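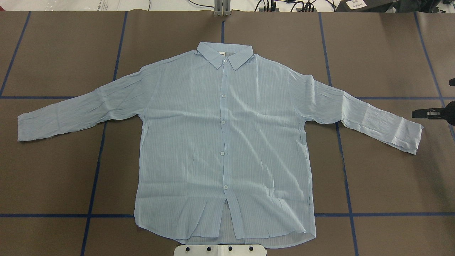 Blue pinstripe shirt, start position, buttons done up.

4th February. So the right gripper pinched the sleeve fine and then the arm just kept pulling! Force limit was set to 33 N and the log shows 86 before I got to the red button. Cuff seam popped, which is a shame (I liked that shirt).

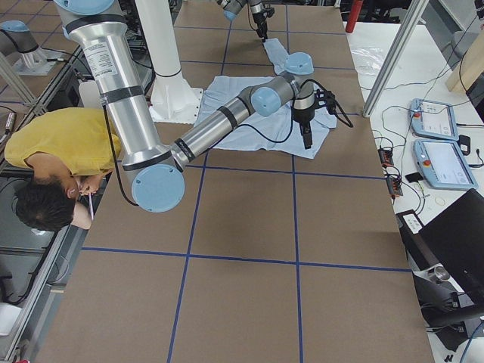
My first guess was the wrist cable snagging again, but I moved it through the full range by hand and it ran free. Then I found it: the Emow update had put the limit back to 100, the default.
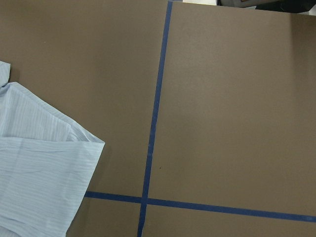

Volldale Cloth Handling Team

Typed 33 back in, saved, power cycled, checked it again. Still there. Nobody runs Liew at full speed until we've had 5 clean folds in a row, please! 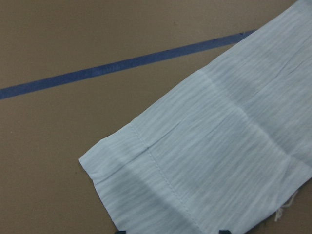 Does the other arm need the same fix?
Its limit also went back to default, so reset it before you start.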